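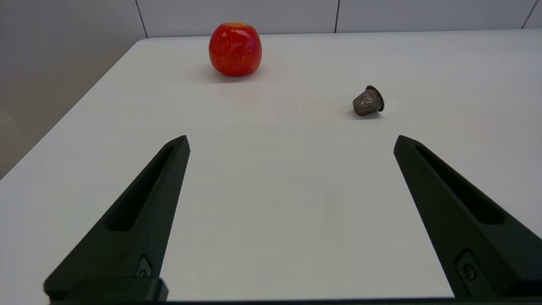
Does eating fruit before bed keep you awake?

There isn't much reason to think so, according to the sleep adviser I spent an afternoon with, and she is tired of being asked.

She has worked for Trellow, a small sleep clinic above a row of shops, for long enough to have seen several cures come and go. When I visited in October the waiting room had a rack of leaflets, most of which she said she would happily throw out. One was for a bedside lamp called the Kidus, which glows amber for an hour and then fades. I own one. I paid for it myself and I can't say it has done anything except make my book harder to read.

"People come in with a bag of things they've bought," she told me. "Lamps, sprays, a pillow with a hole in it. They've spent money so they want me to say it was well spent. I ask what time they get up at the weekend and they look at me as if I've changed the subject."

I asked whether the clinic wasn't selling something too. A first appointment at Trellow costs money, after all, and the advice can be had from any library. She took that fairly well.

"It can. Most of what I say is dull and most of it is free. Get up at the same time. Don't lie there for hours being cross. If you can't sleep, go and sit in another room until you're sleepy. I think people pay me so that somebody will ask them next month whether they did it."

That seemed to me a lot to charge for nagging, and I said so. She laughed and said her brother calls it the same thing.

The clinic keeps a record of how its clients get on. Of the last 61 who finished the course, she said, most reported sleeping better. I wanted to know what happened to those who didn't finish. She didn't have that to hand. I also wanted to know who decided what "better" meant, and the answer was the clients, on a form with 5 boxes to tick. She agreed this was not very strong proof of anything.

"I wouldn't put it on a poster," she said. "My manager would."

We got on to trackers. Her view is that the Hukura, the wristband half her clients arrive wearing, does more harm than good to the worried sleeper. They wake up feeling all right, look at the score, and feel dreadful. She asks them to leave it in a drawer for 30 days. Some manage a week. I'm less sure than she is that the band is to blame — people who buy one are presumably worried already — and she allowed that she was going on what she sees in the room.

She was at her best on food, where she has no patience at all. Cheese, bananas, warm milk, cherries: she has been asked about the lot. A large curry at eleven is a poor idea if you get heartburn, and coffee after lunch bothers plenty of people more than they think. Beyond that she shrugs.

"If you're hungry, eat something. Lying there hungry won't help you. I had a man who'd stopped eating after five o'clock on the strength of an article. He was starving. He told me his insomnia was very stubborn."

I asked what she made of the Chisholm method, which has you breathing through one nostril and costs a good deal more than her course. She said she had tried it on a train and a child had stared at her.

And does she sleep well herself? Not especially. She wakes at four most mornings and has done for years. She gets up, sits on the stairs with the radio on low, and goes back to bed when she feels like it. I asked if that had ever cured it.

"No," she said. "But I've stopped minding, and I'm usually asleep again before the news."

I have since started getting up at the same time every day. So far I am mainly tired earlier in the evening. The lamp is in the spare room.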